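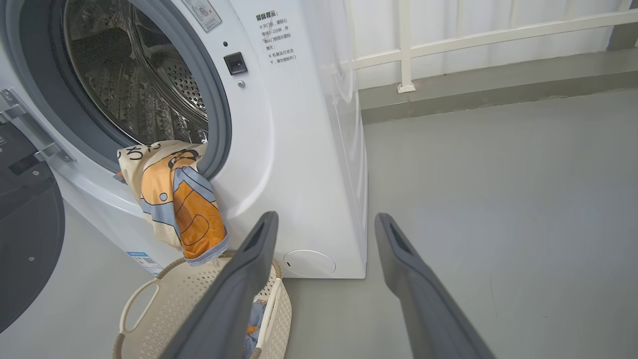 4. Setting up tax reports in Troltimlow

Read section 3 first if you have not linked a wallet or exchange yet. Reports pull from linked accounts only. Nothing linked, nothing to report.

Applies to the desktop and browser versions. The phone app shows finished reports but can't create them. Menus look a bit different on the Filali plan, see 4.7.

4.1 Before you start

Have these ready:

- Login and your second-factor code
- The country and tax year you are filing for
- Your opening balances, if you held coins before your first linked transaction
- CSV files from any exchange that has closed or has no direct link
- Last year's report, if you made one somewhere else

Caution: Troltimlow adds up and sorts. It does not give tax advice and does not file anything for you. Rules on digital assets change, sometimes in the middle of a tax year. Check with your tax office or a preparer before you send in numbers.

4.2 Set your tax profile

1. Open Settings, then Tax Profile.

2. Pick your country. If it is not on the list choose Other. You will get plain gain and loss totals with no country form.

3. Pick the month your tax year starts. January is the default. Wrong month here = wrong totals everywhere, so look twice.

4. Pick your home currency. All trades get converted to this at the rate for the day of the trade.

5. Pick a cost method. First in first out, last in first out, or average cost. Gray means not offered for the country you picked.

6. Click Save. The program recalculates. Big accounts are slow, leave the window open.

Note: changing the cost method later re-does every year that isn't locked. Lock finished years first (4.6).

4.3 Import a CSV from an exchange

For exchanges without a direct link. Steps use Allero as the source, others are close.

1. In your Allero account go to History, then Export. Choose All Activity. Not Trades Only, that one leaves out fees and deposits.

2. Set the date range to cover everything since you opened the account. Not just this year. The program needs the old buys to work out what you paid.

3. Save the file. Do not open it in a spreadsheet program and re-save it. Spreadsheets like to chop long decimals and flip dates, and the import will either fail or, worse, go through with bad numbers.

4. In Troltimlow go to Accounts, Add Account, From File.

5. Pick Allero from the list. Not on the list? Pick Generic and match up the columns yourself. Date, type, coin, amount, and fee are required.

6. Check the time zone. Most exports are in UTC. If yours is in local time change the setting or trades near midnight at year end can land in the wrong year.

7. Drop the file in the box and click Preview.

8. Read the preview. Red rows have errors. Yellow rows are possible duplicates. Click a row to fix or skip it.

9. Click Import.

Limit: 100 MB per file. Split bigger ones by year and import the oldest first.

Note: importing the same file 2 times will not double your trades as long as the transaction IDs are in it. Files with no IDs are matched on date and amount, and that does miss some. If unsure, delete the first import and start clean.

4.4 Sort your transactions

The program guesses a type for each line. It guesses wrong on transfers more than anything else.

1. Open Transactions and set the filter to Needs Review.

2. Work down the list. For each line pick a type:

Buy - you paid regular money for a coin
Sell - you got regular money for a coin
Swap - one coin for another
Transfer - between two accounts you own
Income - staking, mining, rewards, pay
Airdrop - coins you got without asking
Gift in / Gift out
Lost or stolen
Fee

3. For transfers, click Match and pick the other side. An unmatched transfer out gets treated as a sale. This is the number one cause of a tax total that looks way too high.

4. For income, check the value column. If it says No Price you need to type one in. Use the market price at the time you recieved the coins and keep a note of where you found it.

5. When Needs Review is empty a green check shows up beside the year.

Shortcut: tick several lines, then Set Type. Works well for staking rewards, which can run to hundreds of tiny lines.

Caution: Set Type has one level of undo. After you leave the page, none.

Note on swaps: in many countries trading one coin for another counts as a sale of the first coin even though no cash came in. The program follows the setting for your country. With Other it asks you.

Note on losses: some places let you take losses against gains, some only against gains in the same coin, some not at all. Look at Loss Rules at the bottom of Tax Profile. You can read the rule there but can't change it, except with Other.

4.5 Make the report

1. Go to Reports, New Report.

2. Choose the year.

3. Choose what goes in:

Summary - totals only, one page
Full - every sale with buy date, cost, proceeds, gain or loss
Income - rewards and the like, listed by date received
Year-end holdings - what you had on the last day and what it was worth
Withheld tax - only if your exchange takes tax off at the trade

4. Choose a format. PDF for people, CSV for other tax software.

5. Click Check. Fixes needed are listed on the left. You can make the report with warnings showing but not with errors.

6. Click Create. Usually done inside 15 minutes. You'll get an email, or just leave the page open.

7. Download and keep a copy off the site. Reports stay in your account for as long as the account is open, no longer.

Common errors at the Check step:

Negative balance. You sold more of a coin than the program thinks you had. A buy or a transfer in is missing. Go back to the date shown and look at what came before it.

Missing price. See 4.4, step 4.

Unknown coin. Usually a renamed token. Open the line, click Rename, search for the new symbol.

Overlapping accounts. Same wallet linked and also imported from file. Remove one.

Error 13. The price service timed out. Wait and click Check again. If it keeps coming back, log out and in.

4.6 Lock the year

Do this once you've filed. Not before.

1. Reports, then the year, then Lock.

2. Type the word LOCK and confirm.

Locked years don't move when you add accounts or change the cost method. New transactions dated in a locked year go to a holding list called Late Items. Check it now and then. If anything big is sitting there you may need to amend.

To unlock, same menu. You will need your second-factor code. A copy of the locked report is saved automaticaly before the year opens up.

4.7 Filali plan differences

- Up to 15 linked accounts. File imports count toward the limit
- No Withheld Tax section
- Cost method can be changed once per tax year
- Reports menu is under More

Moving up to Pridasard keeps all your data and types. Moving back down does not delete accounts over the limit but they stop updating, and your next report will be short. The Check step gives a warning for this.

4.8 Sharing with a preparer

1. Reports, then Share.

2. Enter the preparer's email and choose View or View and Edit. View is enough for most.

3. Set an end date for access. Blank means it stays on till you turn it off.

4. Click Send. The link works one time and after that they sign in with their own account.

The preparer sees transactions, types, notes, and reports. They do not see your exchange keys or wallet seed. Never send a seed phrase to anyone who says they need it for a tax report, us included. Support will not ask for it.

To stop access: Share, the name, Remove. Takes effect right away. Anything they already downloaded they still have.

Next: section 5, Price sources and manual prices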